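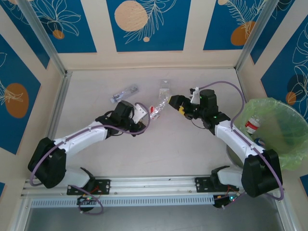
Two-arm bottle sorting, fixed camera view.

Filed under: Tutorials > Teleoperation > Demonstrations

Search this site Go

Recording a bottle-sorting task by remote control

These are the steps we use at Cleluston when a new operator records bottle demonstrations on the two-arm station. The job is to get clear bottles off the surface and into the lined bin. The arms are driven from a pair of leader arms, and Brodar saves the joint positions and video together.

1. Home both arms and open the grippers. Move the leaders slowly until they match, then engage.

2. Set out the bottles. Mix whole ones with crumpled ones and turn them different ways. A policy trained on neat rows will only pick from neat rows.

3. Check every camera before you record. The wrist views sit very close to whatever you are reaching for, and clear plastic or glass can fill most of the picture. If you can't tell where the fingers are from the wrist view, change your approach angle.
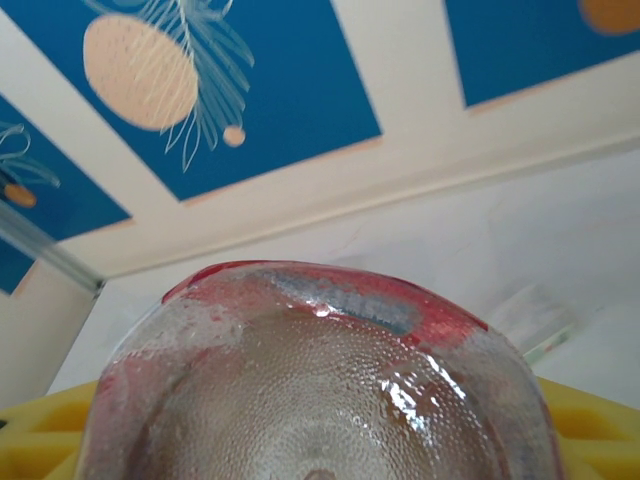
4. Start the episode and pick one bottle at a time. Close on the body or near the cap, wait a beat, then lift straight up. Keep the other arm still unless you need it – idle drifting gets learned too.

5. Carry the bottle to the bin side. The right arm has the shorter trip, so let it do most of the drops.

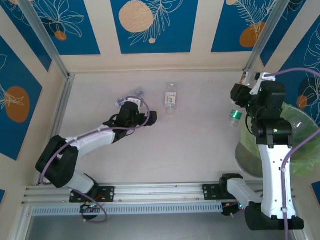 Lower the bottle a little before you open the gripper, and keep the cable loops clear of the liner. If you fumble a grasp, back off and try again in the same episode. Wumpini Gyamfi keeps these recoveries in the training set and throws out only the runs where an arm faults.

6. Stop, label and save. Our episodes are capped at 3000 frames. Agnes Baxter's first batch had 26 episodes, and 21 of them were good enough to keep.

Print this page
E-mail this page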